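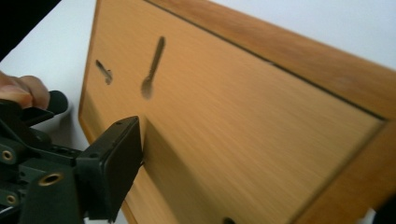
A keyhole slot in a honey-coloured wooden board.

Week 2: Shapes that hold things up

Welcome back, everyone! Last week we talked about reading a floor plan, and this week we get to my favourite part of the whole course, hanging an exhibition. Bring your notes from the Zimari visit, because we'll be using those wall measurements again.

Centre line first. Most galleries pick one height and hang the middle of every work on it. We'll use 148 cm, the height Mercedes Ospina chose for her prints at Zastgate, and it works beautifully for a standing crowd. If your visitors will mostly be sitting (a café, a waiting room), bring it down and test it from a chair.

To find the hook height, take half the height of the work, add it to the centre line, then subtract the drop from the top edge to the hanging point. Do it on paper before you touch the wall! A work 60 cm tall with a 5 cm drop gives 148 + 30 - 5, so the hook goes at 173 cm.

Spacing is where it gets fun. Lay everything out on the floor and walk past it slowly. Small works like company, and a big dark painting can take far more bare wall than you'd expect. Look at Gilberto Escobar's layout for the Juška show (reading pack, page 10) and notice how the gap widens before the last picture. I could talk about that gap all afternoon.

Labels go to the right of the work, all at one height, in a type size you can read without leaning in.

For next class: draw one wall of the Brunov room to scale, with at least two works on it, and show your sums. Rosaura Cuadros will be joining us for the critique, so pin your drawings up before we start.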